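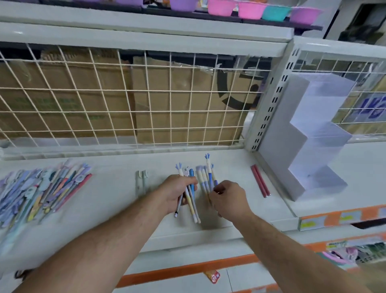
Ostap Koval wrote on Monday that the novelty pens were again mixed with plain stock, that customers could not tell which price applied, and that the register had refused one of the tufted pens twice before a clerk keyed it by hand. He asked that the shelf be sorted before any more cartons were opened.

**Ticket 390: Novelty pen shelf, stationery aisle**
**Store:** Uston
**Priority:** Normal
**Status:** Open, pending labels

### Reported problem

Pens with decorative toppers are stored on the same shelf surface as ordinary pens and pencils. Long toppers catch on one another when a customer takes a single item. Red pencils from the adjoining range have been returned to this shelf. The register does not recognize the code on part of the Jurčo assortment.

### Initial findings

The shelf plan issued in January assigns this section to character pens only. It does not state whether pens with fuzzy toppers and pens with flat cartoon clips are to be displayed together. Staff on different shifts have followed different practices, and both are consistent with the plan as written.

The stepped acrylic stand in the next section has not been assigned a product. The plan lists it as "display, small" without further instruction.

The register fault is a separate matter. Firnine supplied a revised price file, and the store system was still reading the earlier one.

### Actions taken

**9:15 a.m.** Store staff were instructed to sort by topper type. Pens with tufted tops are to be kept upright. Pens with flat clips are to be laid with all tips facing the same direction.

**10:40 a.m.** Red pencils are to be returned to the pencil section. Any red pen found with the character pens should be checked against the assortment list before it is moved.

**11:30 a.m.** Price file reloaded. Test scans of the flat-clip pens were accepted. Test scans of the spiky blue topper were rejected with the message "item not on file."

**1:20 p.m.** Supplier contacted regarding the rejected item. Zinside confirmed that the code on the barrel label belongs to a discontinued pack of 6 and should not have been applied to single pens. Replacement labels were requested for 30 pieces.

**2:05 p.m.** Mr. Koval asked whether the affected pens should be withdrawn from sale. They may remain on the shelf. Clerks are to use the manual entry for single novelty pens until the new labels are applied.

### Instructions to the store

- Do not open further cartons of this assortment until sorting is complete.
- Set aside any pen with a loose or detached topper. Record it as damaged and do not reattach the topper.
- Do not bundle pens with rubber bands. The bands flatten the tufts and mark the barrels.
- Leave the acrylic stand in its present section. A decision on its use will be issued with the next shelf plan.

### Outstanding items

1. Replacement labels from Zinside. Delivery date not yet confirmed.
2. Written correction to the shelf plan, stating the position of each topper type.
3. Confirmation from Uston that the pencils have been moved.

Please reply to this ticket when item 3 is complete. Labeling will be handled under the same number.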